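Parcel shelving

Parcel shelving is open racking used to hold small packages between arrival and collection or onward delivery. It is common in mail rooms, pickup points and the back rooms of small shops. Most units are metal, with fixed uprights and beams that carry the shelves.

Sections are usually marked on the beams, by destination, route or customer. Labels may be printed or handwritten – the latter are easier to change.
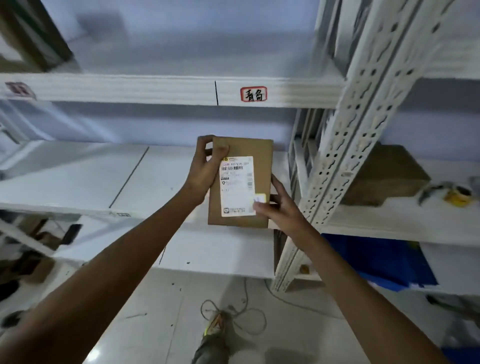
A flat cardboard package held at a shelving unit. The label on the beam reads 青岛 (Qingdao).

Flat packages are often stored upright, like books, with the shipping label facing out so that the barcode can be scanned in place. Heavier boxes go on the lowest shelf.

See also: Pigeonhole; Sorting office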